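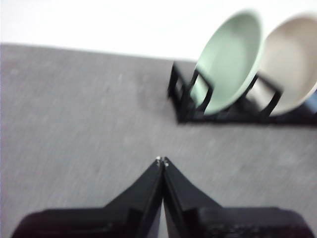
**Gripper reports a closed grasp with no plate held, and the arm continues the cycle**

Posted by Serpil Kocabaş, Mar 6, 2020
Board: Small arms and grippers / Faults and safety

I should be grateful for advice on a fault which our department has been unable to resolve. We operate a Deron arm with a two-finger gripper and a wrist camera. The task is the transfer of plates from a dish rack to a shelf. The control software is Fudo, in the version supplied with the arm, and no changes have been made to it apart from the speed setting described below.

The task ran acceptably from August until the end of last month. The arm approaches the rack, the camera locates the nearest plate, the fingers close on the rim, and the plate is lifted clear of the dividers before the arm turns towards the shelf. We have now recorded 32 cycles in which the fingers closed fully, beside the rim or short of it, and the software nevertheless registered a successful grasp. The arm then lifted, turned and opened over the shelf with nothing in the gripper.

Were that the whole of the matter, I should regard it as a nuisance. On Tuesday, however, the arm returned to the rack after one of these false grasps and approached at a lower height than usual. The left finger entered the rack beside a plate and pushed the rack along the work surface. One plate was broken. The arm did not stop of its own accord, and a colleague pressed the emergency stop. There was no injury, but she had been standing within reach of the arm at the time, and the task has been suspended since.

The following has been established so far:

- The finger screws are tight and the fingers meet correctly at the tips.
- The log contains error 916 in most of the affected cycles, but not in all of them. The manual lists this code only as "grasp state uncertain", and the software does not treat it as a reason to stop.
- The approach speed was raised from 32 to 60 per cent in the week before the first failure, in order to shorten the cycle.
- Stored camera pictures from the affected cycles are often blurred. The plates can be made out, but the rack dividers appear doubled.
- The plates are in pale colours, and the wall behind the rack is white.

I wish to know, first, whether the speed alone could account for the false grasps; secondly, why the return approach should be lower than the programmed one; and thirdly, whether error 916 can be made to stop the arm. The supplier has been contacted and has not yet replied.

---

**Kurtuluş**

Please restore the former speed before carrying out any other test. The symptoms you report are consistent with the camera taking its picture while the wrist is still moving. At the lower speed the blur is small and the software tolerates it. At the higher speed the edge of a divider may be placed some distance from its true position, and a finger sent to the rim will arrive beside it.

A speed reduction alone is not a sufficient remedy, however. The programme should bring the arm to a complete halt at the viewing position, wait, and only then request the picture. In Fudo this is done by placing a "settle" step before the "locate" step. I would begin with a wait of 5 tenths of a second and shorten it only if the stored pictures remain sharp.

The exposure should be reviewed at the same time. A white wall under strong light will overexpose, and the upper rim of a pale plate is then difficult to separate from it. A plain dark board placed behind the rack is inexpensive and has resolved this difficulty at our site. It should be fixed in place so that it cannot fall into the path of the arm.

With regard to the false grasp, the software is most probably judging success by the closing command having finished. You should instead test the finger opening after closure. If the fingers have met, no plate can be between them. Set a minimum opening slightly below the thickness of your thinnest rim, and direct any lower reading to a stop and not to a retry.

The low return approach is, in my view, a consequence of the same fault. Following an assumed success, the software may update its height estimate from the last grasp. Where that grasp found only air, the estimate is unsound. Look for a setting named "adapt approach height" and switch it off. I cannot be certain that your version has it.

---

**Mesine**

We had this also and it was the gripper cable. Replace the cable.

---

**Serpil Kocabaş**

I thank both contributors. The cable was exchanged this morning with a spare and a short test was carried out with the area cleared of staff. The false grasp appeared on the fourth cycle, so the cable would seem not to be the cause in our case. I shall try the settle step next. The height setting is present in our version and was switched on.

---

**Deniz, workshop safety**

The previous contributions deal adequately with the picture and the grasp. I wish to address the third matter, which I consider the most serious.

An arm that can push a rack along a surface without stopping is operating with a contact force limit that is too high, or with none. The limit should be checked before the task is resumed, whatever is found concerning the camera. Please note that on many arms the limit is stored separately for each speed range. A change of speed may therefore have moved your arm into a range in which the limit was never set. The value should be read from the controller itself and not from the project file, as the two may differ.

As to error 916, a warning may be raised to a stop in the event table, provided that you have supervisor access. Test the change by running the cycle with an empty rack at the lowest speed and confirming that the arm halts. The test should be repeated after every software update, as event tables are sometimes returned to their original values.

I would further recommend the following:

1. Mark the full reach of the arm on the floor and keep staff outside it while the arm is powered.
2. Fix the rack to the work surface. A rack that is free to slide will conceal a collision that a fixed one would reveal to the force limit.
3. Use unbreakable plates of the same size and colour until the fault has been cleared.
4. Record the incident formally, including the fact that your colleague was within reach. The absence of injury does not remove the need for a record.
5. Require a second person to approve any future change of speed, and enter the old and new values in the log.

The emergency stop was used correctly and your colleague should be told so. It should not, however, be the first protection to act. If the force limit proves to be absent at the higher speed, kindly report this here, as other users of the same arm will need to know.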